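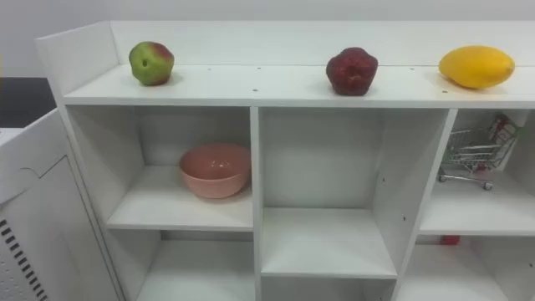
Where should fruit go if you want people to eat it before it goes soft?

Out in the open, at the height where your hand already is when you walk past, with space between the pieces so each one gets noticed.

I came to this late. For years I was a fruit drawer person, and I threw out a shameful amount of mush. Then we moved to Mitholm, into a kitchen with 2 drawers total (who designs these places?), and the fruit had to live somewhere else. What we had was a white cubby unit, left over from my old sewing room, with a flat top and a little board along the back. Perfect ledge! Nothing rolls off behind it and gets found in the spring.

The rule at our house now is one row on top, never a pile. Piles look gorgeous for a day and then the one at the bottom gets a bruise and you don't find out until Thursday. An apple, a mango, something red, set apart from each other, and I can check the lot in passing with my coffee in hand. When something gets eaten I bring out the next one. The extras wait in the fridge, apart from mangoes that are still hard, which wait in the pantry.

Mangoes deserve a word. I lay mine on its side and give it a gentle squeeze near the stem end every morning, and once it gives a little I either eat it over the sink that minute or move it to the fridge, where it'll hold a few more days. Color tells you hardly anything. I've had yellow ones that were sour and green ones that were heaven. Apples are the opposite — they're happiest cold, so I only ever put one out at a time, and it rarely sees a second evening. I also keep it at the other end from the mango, because apples give off the gas that hurries everything else along. (If your mango is hard as a rock and you have guests coming, put the two in a paper bag together and fold the top over.)

Several of you wrote in after the September letter asking about the cubbies underneath. I leave most of them empty on purpose, and I know that drives some people up the wall. A pink bowl gets one to itself and it's the bowl I grab for cut fruit or for snapping beans. That's plenty for me. Every time I've filled the other cubbies they've turned into mail storage by the weekend, and then the mail creeps up onto the top and there goes the fruit. If your unit has those little pin holes up the sides, do try moving the shelves before you buy baskets. I nearly spent 188 dollars on a set from Hyvönen and was very glad I'd waited.

For cleaning I use a damp cloth with a drop of dish soap, once a week, then a dry one right after. White shows every sticky ring, so I don't let mango juice sit.

Next month I'm getting into onions and potatoes, and why mine are no longer allowed in the same basket. Send me your ledge ideas in the meantime, I read every one!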